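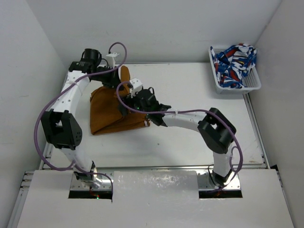
Why lift a cloth from the basket and open it before any folding is begun?
A fold can only be placed against a known edge, and a bunched cloth shows few of its edges. Opening comes first; folding starts when two adjacent corners have been found.

Course handout 3: Handling and folding small household textiles
Wimik Textile Care, Part One

3.1 Scope
The handout covers single-layer cloths without fastenings: kitchen cloths, napkins, plain squares and rectangles. Fitted sheets and garments are dealt with in handout 5. The worked figures refer to a square cloth of side 700 mm.

3.2 Terms
Edge: the outer limit of the cloth, hemmed or cut.
Selvedge: an edge finished on the loom. It stretches less than a hem and is the better reference where there is one.
Fold: a line along which the cloth is doubled.
Crumple: a set of folds with no common direction.
Label: a sewn tag, normally set into a hem. A label is a quick way to find an edge in a crumpled cloth, but it does not show which edge has been found.

3.3 Opening
Take the cloth by any edge and raise it until most of the weight hangs free. Slide the second grip along the edge, away from the first, until a corner is reached. Move the first grip to the opposite end of the same edge. Lower the cloth with its far edge touching the table first, then draw it back so that it lies flat.
If a corner is lost, put the cloth down and begin again. Working from the middle of a crumple usually adds folds.

3.4 Gripping a fold
A pinch taken across a fold holds two layers or more. When lifted, these hang together and the cloth comes up as a rough triangle. A pinch on a single layer at the edge lets the cloth drop open. Check the number of layers before lifting — the thumb can feel the difference in most plain weaves.

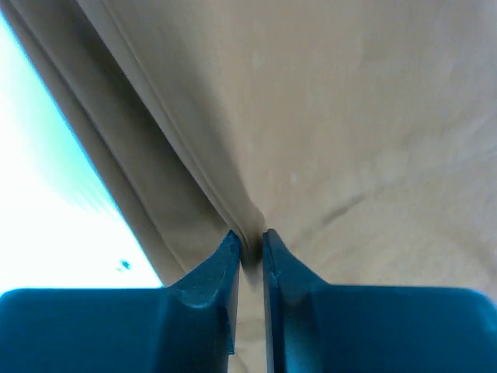 Selo asks whether a diagonal fold should be pulled out straight away or left until the corners are found. Leave it. Pulling along the diagonal loads the cloth on the bias, where a woven fabric stretches most, and a square may lie out of true afterwards. Pull along warp or weft only.

3.5 Folding
Fold edge to edge, 700 mm to 350 mm, and smooth from the fold outwards. Turn the cloth through a right angle and repeat. The finished square has four layers. For the narrow shelf, fold once more to 350 by 175 mm.

3.6 Exercise
Open and fold 14 cloths from a mixed basket, patterned and plain. Record for each the number of restarts at 3.3. Sheets go in the tray marked Alau.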